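### 4.3 Flat and Flexible Objects

The rigid items in the test set separated the two grippers only weakly. Both the Mumex two-finger gripper and the Prarnis suction gripper picked boxes and cans at rates too close to call with the number of trials we ran. The flat items gave a clearer result, and we treat them separately in this section.

Each gripper was mounted in turn on the same Umali arm, with the same wrist adapter and the same controller settings. The fixed workspace camera was left in place when the gripper was changed, and its calibration was checked against the arm before each block of trials. We ran 400 trials with flat items out of a total of 3624. Speed on approach was limited to the value given in Section 3.2. A trial was counted as a success if the item was lifted clear of the table and held until the arm reached the drop pose. Items that slipped during transport were counted as failures, even when the grasp itself had looked stable.

The zipper pouch was the hardest item in this group. It offers two quite different places to grasp: the closure strip, which stands out well in color, and the clear body, where the planner has to deal with reflections. With the pouch lying flat and paper inside it, the fingers have very little height to work with. The planner was given no model of the pouch and had to choose a grasp from the camera view alone. 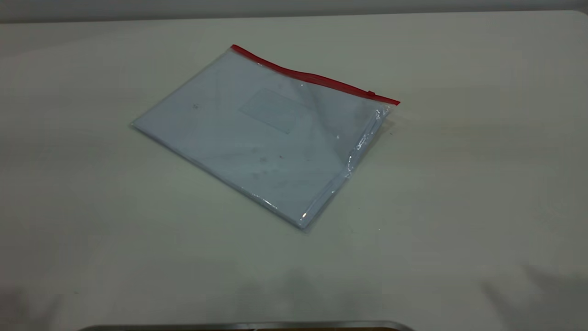 Andri Stöckli objected, on reading a draft of this section, that a pouch filled with paper is an unfair item for a parallel gripper, and that any shop floor would present it standing in a rack or hanging over an edge. He also asked whether the suction cup had been chosen with film in mind. The second point is fair. The cup was the soft bellows type supplied with the Prarnis unit, and we did not try a stiffer one. On the first point we kept the item as it was. The target use at Clemgate is sorting returned documents from a table, and racks are not available there.

**Figure 4.** Zipper pouch with paper inside, lying at an angle on the table, seen from the fixed workspace camera. The red zipper strip runs along the top edge; the plastic along the right edge is crinkled and gives bright highlights.

The angle of the pouch mattered less than expected. The grasp planner fits an oriented rectangle to the segmented item, and a rotated pouch was handled about as well as one placed square to the table. Segmentation errors came mainly from two sources. Pale plastic over white paper has low contrast against an off-white surface, so the lower border was sometimes placed too far in. Highlights on wrinkled film were sometimes split off as a second item - this was the more serious fault, as it moved the computed center away from the true one and left the suction cup partly over a fold.

For the two-finger gripper, the most common failure was a finger pad sliding over the film without getting under it. Lowering the approach height by 1 mm reduced these failures but caused contact stops on the table, and the arm then had to be reset by hand. For the suction gripper, failures were mostly leaks at creases. Median cycle time for suction was 990 ms from contact to confirmed vacuum, including the controller's fixed wait. We did not tune this wait for either gripper.

Of the 400 flat-item trials, 141 ended in failure, counting both grippers together. The split by gripper and item is given in Table 5. We repeated part of the set in November with the table lighting changed, and those trials are reported in Section 4.4.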